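Is the Virnen 590 toilet paper subscription worth it?

Ciltano want $50 a box, delivered. They reckon it lasts a household of two for months. I have my doubts. Anyone done the maths?

plullis_lane
Not worth it. "Longer rolls" means nothing if the sheets are thin and you use twice as many. Ask for the weight per roll. I did and never got a reply.

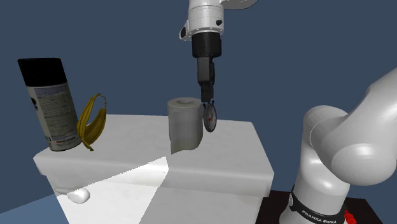
huamán_fan
Mine's been fine, no complaints. Bit dear with the dollar where it is. Colour is a bit off white if you care about that. You can skip a box but you have to email them.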